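Old PCs get a second chance at the Boritz workshop

There's a lovely bit of news from Bestcombe this month. The Trerna repair project has moved its computer work into the old Boritz building, and the benches have been busy from the first morning!

The plan is to get retired desktop towers into good enough shape to be used again by local families and clubs. There are 88 machines waiting in the store room, most of them handed over by the Tichý offices in April, and the group hopes to have the first 24 ready before the summer break.

Timo Tiedemann, who looks after the bench work, is delighted with the extra space. "We used to do this on a kitchen table," he says. "Now I can lay a tower on its side, take the panel off and leave it there overnight – bliss."

He has a soft spot for office desktops like these, with their blue plastic latches and caddies. The hard drive, the memory and the graphics card are all looked at separately, and anything worth keeping goes back in or on to the spares shelf.

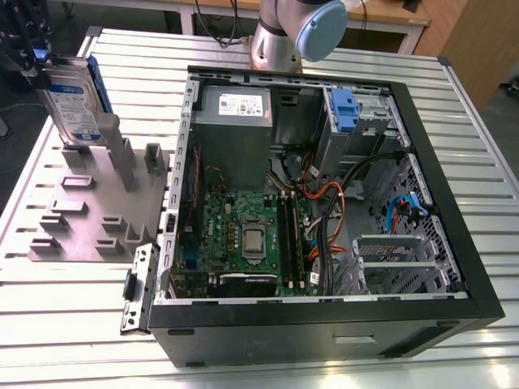
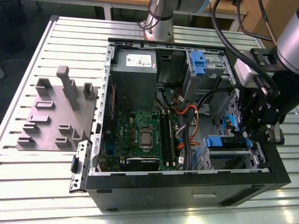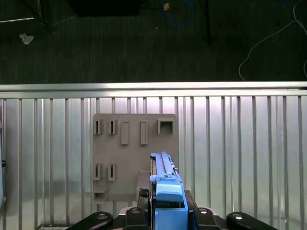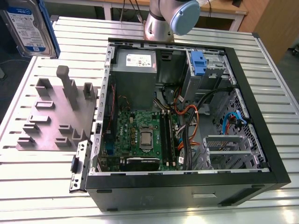

What happens to the data on a donated computer?
Every hard drive is taken out and wiped before the machine goes any further, and a drive that can't be wiped is destroyed. Donors get a short note by email when it's been done.

Florin Husar keeps the list of people hoping for a computer, and it's growing quickly. Schools are asking too, and he'd love to hear from anyone with spare monitors, keyboards or mains leads (the leads go missing more than anything else). Laptops aren't being taken for now, as there isn't a safe place to store the batteries.

The workshop also wants eight more people who'd like to learn the job. You don't need any experience – a steady hand with a screwdriver is plenty, and Timo is a very patient teacher. Drop in at the Boritz building after 6pm and ask for either of them.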